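Workshop Tips: Sharing a Bench With a Picking Arm

Our shop in Tirnunley put its first arm on bin picking in May, and I'm still finding small things that make the day go better. 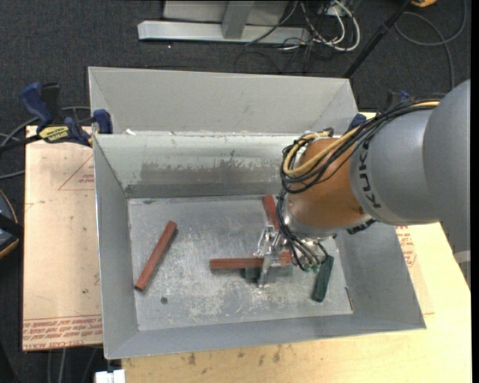
Clamp your bins before you teach a single position. Bar clamps are fine, and a bin that creeps a little will cost you a whole morning of missed picks. Mark the corners on the bench too, so whoever has the next shift can put everything back.

Don't heap parts. We used to tip in a full tray and let people dig. Now we spread a few at a time and the picks go so much better!

Leave slack in the cables at the wrist – more than looks tidy – and check the ties every 500 cycles.

Best of all is what it did for the people. Delwyn Cosgrove used to sort 768 parts a shift by hand and went home with sore thumbs. These days Delwyn sets up jobs, checks finished pieces and is teaching 2 of us to write the pick routines. Yakubu Mohammed moved over to fixtures and loves it.

Keep a notebook by the stop button and write down every jam, even the silly ones. Ours is up to entry 239, and we read it before changing anything.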